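Sheets, sums and a good night's sleep

Valbona Nedeljković has spent most of her working life buying bed linen for other people to sleep in, first for a laundry and hire firm and now for a string of small guest houses in and near Trerketside. I went to see her with a question I thought was simple. Is the number on the packet worth paying for?

"Which number?" she said. "There's always a number."

I meant thread count. I had a Flallum leaflet in my bag that promised 641 threads and "hotel sleep, every night", and the set it was selling cost £445. I had read the leaflet three times and still could not say what it was claiming. Sleep as in the sleep you get in a hotel? I sleep badly in hotels.

Nedeljković read it through once and put it face down on the table. "They'll have counted the plies," she said. "You take a thin yarn, twist it up with another thin yarn, and you say that's two threads. It goes in the cloth as one. So you can get a big number out of quite ordinary cotton."

I asked how she could know that from a leaflet. She admitted she couldn't. "I'm guessing. But I've sent for a lot of samples in my time, and when the number goes up past a certain point I stop reading it as information."

That seemed a bit convenient to me, coming from someone whose job is to spend less. Does she not have a reason to think the cheap ones are just as good?

"Yes, of course I do," she said, quite cheerfully. "But I also get the complaints. If I buy rubbish, I hear about it by Monday."

The survey

The leaflet also leans on a survey. It says 2981 customers were asked how they slept after changing to the new sheets, and that most of them slept better. It doesn't say who they were, or what they had been sleeping on before. Nor does it say whether anybody sent their sheets back and so dropped out of the sums.

Nedeljković thought I was being hard on it. "They probably did sleep better. New sheets are nice. If you gave them new cheap sheets, they'd have slept better too." She has never seen a maker test for that, and neither have I.

I put it to her that she might be doing the same thing in reverse. Her own view, that a plain cotton percale will suit nearly everyone, rests on what guests tell her, and guests don't say much about sheets unless something is wrong. A quiet guest could be asleep or could be too polite to mention it.

She took a while over that. "All right. I don't know that they're happy. I know they're not cross."

Washing

Where she is on firmer ground, I think, is washing. Guest house sheets get washed far more often than mine do, and she keeps a note of how long each batch lasts before it goes thin in the middle or tears along the hem. The longest-lasting set she has bought was from Mustero, at the cheaper end, and the softest one in the shop was among the first to go.

"Soft on the shelf can be a finish," she said. "It's put on at the end and it comes off in the wash. Then you meet the real sheet."

Her advice is to wash a new pillowcase five or six times before you buy the rest of the set. I asked whether anyone does this. "My sister did it once, when I nagged her."

On temperature she was less sure than I had hoped. Her own sheets at home go in at 40 degrees, the guest house ones go in hotter, and she would not be drawn on whether the hotter wash wears them out sooner, as her notes don't separate that from everything else. I was more impressed by this than by anything else she told me.

We moved on to colour. She buys white for every room and always has. The usual story is that white looks clean, and I said I suspected it was mostly about being able to swap any sheet for any other. She agreed straight away. "It's that, and bleach. The rest is for the brochure."
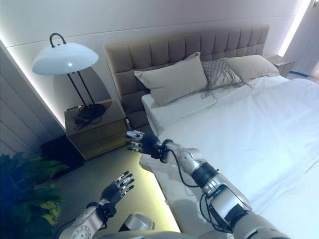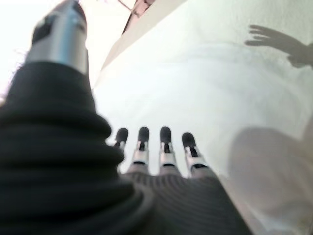
What she would spend the money on

Before I left I asked what she would do with £445 if she had to spend it on sleep. She went for curtains first, lined ones, and then a pillow, but only after trying it lying down on her own side for longer than the shop would like. Anything left over would go on a second set of plain sheets, so that there was one to use while the other was in the wash.

I pointed out that she had no survey to back up the curtains.

"No," she said. "But it gets light at half past four in June and I can see the difference."

I have since written to Flallum to ask how the threads in their sheets are counted. The reply thanked me for my interest and enclosed another copy of the leaflet.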